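Contratos de sustitución: lo que se acaba cuando vuelve la titular

Opinión
Sábado, 12 de marzo de 2022

Las entidades sociales de Osthorpe publican cada mes ofertas para cubrir bajas de maternidad, excedencias y permisos largos. Casi todas se parecen: una página sobre la misión de la entidad, dos líneas sobre las tareas y una frase final con la duración. Quien lleva años buscando trabajo en este sector aprende a leer primero la frase final.

He encadenado tres sustituciones, una de 15 meses y dos más cortas. No me quejo de haberlas aceptado. Aprendí a coordinar un equipo, a llevar turnos de atención telefónica y a redactar memorias para subvenciones. Lo que discuto es la forma en que se contratan.

El primer problema es el solapamiento. En Clalora, donde cubrí un puesto de coordinación, tuve 13 días con la persona titular antes de que se marchara. Fueron suficientes para conocer los expedientes abiertos y saber a quién llamar en cada caso. En el puesto siguiente no hubo ninguno: me dieron una contraseña, una carpeta compartida y una lista de reuniones. Las familias que llamaban notaron la diferencia antes que la dirección.

Se suele responder que el solapamiento cuesta dinero y que las subvenciones no lo pagan. Es cierto en muchos casos, pero también cuesta dinero que una coordinadora nueva tarde dos meses en entender un programa. Ese gasto no aparece en ninguna partida y por eso se tolera.

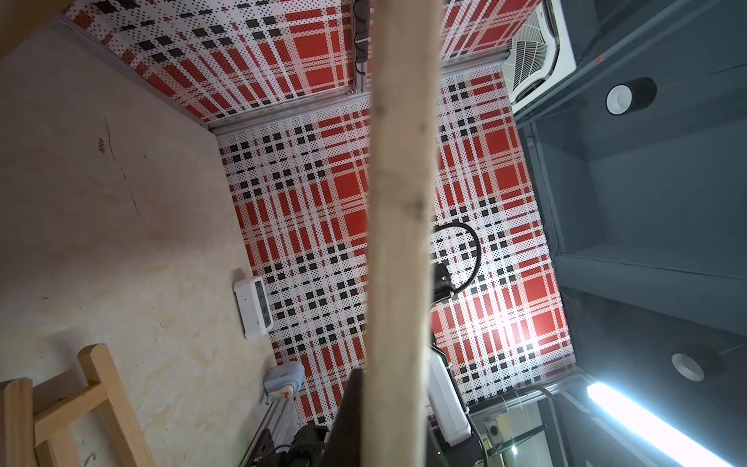 ¿Debe una entidad pagar lo mismo a la persona sustituta que a la titular?

El sueldo base del puesto debería ser idéntico, con los complementos ligados a las funciones incluidos. La antigüedad es otra cuestión y puede quedar fuera. Si la sustituta firma los informes, responde ante el financiador y atiende el teléfono de guardia, cobra por hacerlo.

En Praltine lo pusieron por escrito y lo publican en la propia oferta. La última que vi ocupaba menos de una página y decía el salario, el horario, el número de personas a cargo y la fecha prevista de regreso. Recibieron 19 candidaturas. Me parece una cifra buena para un puesto temporal en una ciudad pequeña, y sospecho que la claridad tuvo algo que ver.

El segundo problema es el final. Al terminar mi contrato en Steyn, en septiembre, entregué un documento de traspaso que me ocupó una semana entera de trabajo. Nadie me lo había pedido. La titular me llamó después para darme las gracias y para preguntarme por dos casos que no estaban en el archivo anterior. Esa conversación tendría que figurar en el calendario desde el primer día, pagada y dentro de la jornada.

Tampoco costaría mucho avisar con tiempo de las prórrogas. A mí me comunicaron una un jueves por la tarde, cuando el contrato vencía al día siguiente. Con ese margen no se puede alquilar un piso ni rechazar otra oferta con la conciencia tranquila.

No pido que las sustituciones se conviertan en plazas fijas. La titular tiene derecho a volver a su puesto y a encontrarlo en orden. Pido que las ofertas indiquen el salario, que haya al menos una semana de solapamiento al entrar y otra al salir, y que cualquier prórroga se comunique con un mes de antelación. Las tres cosas caben en una plantilla de contrato, y la próxima convocatoria de Osthorpe sería una buena ocasión para incluirlas.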